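Notebook, cloth folding, bimanual stack
September, entry 17
Written up by Jiahui. Additions from Cleiton marked CG.

Carried over from last entry: the right arm waits too long after the left one has pinned the cloth. Zdislava's logs put the wait down to the planner, so today was meant to be planner only. It ended up being half planner and half perception.

09:40. Pulled Bořivoj's branch of Savar (the two-arm planner) and rebuilt. Build was clean apart from the old warning about the unused joint limit table. Left it alone, it is on Alžběta's list.

Before running anything I checked the hand-eye calibration for both wrists. Left fine. Right had drifted 3 mm in the direction of the table edge. Redid the right one only and wrote the result to the shared config, old values kept alongside with the suffix _prev. If you have a local copy of that config, delete it. We lost a morning to that in the spring.

10:15. First runs with the light green cloth. Settings:

pin force limit: as last entry
approach height for the free arm: 29 mm above the table plane
replan on mask change: on
corner detector: Bartoš, current weights

The pin goes in well. Left arm comes down on the bunched end, contact flag goes high, the planner moves to the next state with no argument. Then the right arm travels to its pre-grasp and stays there, gripper open, replanning. In the log it is the same goal being thrown away and asked for again, over and over, with the target shifting by a few millimetres each time.

So the planner is doing what it was told. Bartoš gives it a new corner on every frame, "replan on mask change" treats each one as a new goal, and the arm never commits. I had assumed the wait came from the collision check between the two forearms. The collision check is cheap. Timing for it is in the log folder if anybody wants to argue.

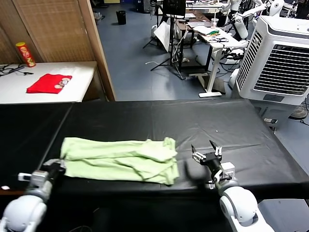
Lutolstead Manipulation Software Group

The right-hand end of the cloth is crumpled and the corner sticks out towards the right gripper, which makes it a fair test for the detector. There are really two candidate points on a shape like that: the tip of the rumpled part, and the place where the fold line meets the edge. Bartoš scores them nearly the same and swaps between them. Looking at the heat map with the folds running lengthwise, I can see why. Every crease that reaches the end of the cloth gives it a small peak.

11:30. Tried three things, in this order.

First, turned off replanning on mask change altogether. The arm commits at once and closes on whichever corner it was given first. Good when the first one is right. When it isn't, the fingers close on a single layer and the fold opens up as soon as the arm lifts. Not usable, but handy as a baseline.

Second, a plain average of the corner position over several frames. Bad idea, and I should have seen it coming. Averaging two candidates gives a point between them, which on this cloth is a dip with nothing worth gripping.

Third, hysteresis. The planner keeps its current corner until another one beats it by a set margin for 4 frames running. This is the one to keep. The right arm stopped dithering and went down. I set the margin by hand, so it wants a proper sweep before we believe it.

CG: the margin should be relative to the best score and not a fixed number. The scores drop when the gripper shadow falls over the cloth and then a fixed margin is never met. I have a patch for this, will push it to the same branch.

13:50. After lunch, with Cleiton's patch in. Did 17 attempts, cloth laid out again by hand before each one. I am leaving the table of results in the log folder and not copying it here, as the last column still needs checking against the recordings. Notes on the failures:

– Right gripper reached the corner but too high, closed on air. Twice in a row, then not again. Table plane estimate had jumped. The plane fit takes in anything black and flat, and the side section of the table was getting into it. I have cropped the region to the main surface for now.

– Left arm lost the pin when the right arm began to pull. The contact flag stayed high the whole time, so the state machine had no idea. The flag is set on contact and only cleared on release. It needs to watch the force while the other arm is moving.

– Planner gave up with "no path" when the corner was very close to the left wrist. I think this is correct behaviour, the arms really would have met. What should happen is that the left arm shifts its pin further along first. There is no state for that at present.

Also had one false cloth detection outside the work area: the segmenter put a second mask on the red T-shirt on the white table behind. It came to nothing, being well out of reach, and the reach filter dropped it. Still, it costs time on each frame. Zdislava suggests cropping the head camera input to the workspace before segmentation and not after. Agreed, it is a small change in Hostura (our camera front end) and I will do it with the plane crop so that both use the same region.

15:20. Short talk with Bořivoj about where the hysteresis should live. At the moment it is in the planner, where I put it because that was the file I had open. He would like it in a small tracker node between Bartoš and Savar, so the planner only ever sees one corner with an age and a score. I think he is right. It also means we can replay recordings through the tracker without starting the arms.

Disagreement on one point – he wants the tracker to hold the last corner when the gripper covers it, I would sooner have it report "lost" and let the planner decide. Left open.

To do:

Jiahui: move hysteresis to its own node. Shared crop for plane fit and segmentation.
Cleiton: push the relative margin with a test. Sweep the margin on recorded data first.
Bořivoj: re-pin state for the left arm.
Zdislava: force check during the pull, clear the contact flag when it drops.
Alžběta: joint limit table, whenever.

Branch left as it is on the robot machine. Please don't rebase it until the tracker is in, my local changes to the launch file are not committed yet.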